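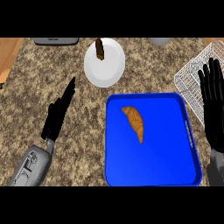 Budget planning for a two-arm kitchen handling station - simulation first or hardware first?

Iltetti Shared Equipment Forum > Purchasing and Planning

kirkomley_labs
Posted 08/08/2019

Our department has been asked to submit an equipment plan for a two-arm station that will move food items between plates and trays on a counter. The render at the head of this thread comes from our current simulation layout, with the blue tray, the white plate and the wire basket in place. The request must be filed in September. We would welcome comments from members who have prepared similar requests, in particular on the following points:

1. Whether the hands should be budgeted separately from the arms.
2. How many hours of simulated work a review panel expects before it will release money for hardware.
3. Whether service coverage belongs in the first-year request.

procurement_desk_4
Please list the hands on their own line. In our last request they were folded into the price of the arms, and the finance office would not approve spare fingers afterward as a repair cost. We had to file a second request and lost most of a term.

As to hours, our panel asked for 200. I do not believe there is a fixed rule.

bomura_facilities
I must disagree with the order of work proposed here. A simulated counter will not tell you whether your real counter can carry the mounts, or whether the circuit serving the room is adequate. At Bomura we completed the simulation first and then found that the bench had to be replaced. That cost was absent from the plan. A site survey should come before anything else and should be charged to the same project code.

kirkomley_labs
Thank you both. The survey is a fair point and will be added. We had intended to use the existing bench, but the load rating is not on file.

tbl_north
May I ask why jointed hands are needed at all? The layout shows one food item on the tray and one on the plate. A pair of simple two-finger grippers would handle items of that kind at a much lower price, and the savings could pay for the service contract in full.

kirkomley_labs
The same station is expected to handle the basket and the tray as well. The tray has a slot-shaped handle cutout along its rim, and we would like to know whether the hands can make use of it. We accept that this must be argued in the request and cannot be assumed.

tbl_north
Then I would suggest pricing both options and letting the panel choose. I remain of the view that the jointed hands are difficult to defend in a first-year budget.

procurement_desk_4
Pricing both is sensible, provided that both quotations are valid through the end of September. Ours lapsed after 40 days.

bui_systems_office
The Bùi office maintains a template for requests of this type, with separate lines for arms, hands, mounts, safety stop, training and service. Members may obtain it through the forum library. We advise holding back 5 percent for small items. Trays, plates and baskets wear out or go missing - they are seldom budgeted, and they should match the simulated ones in size if the results are to be compared.

bomura_facilities
I would set that reserve higher. Ours was spent within 2 months, chiefly on cables and brackets.

kirkomley_labs
We have downloaded the template. The revised order will be site survey, simulation, then hardware, with both hand options quoted. A draft will be posted in this thread once the load rating of the bench has been confirmed.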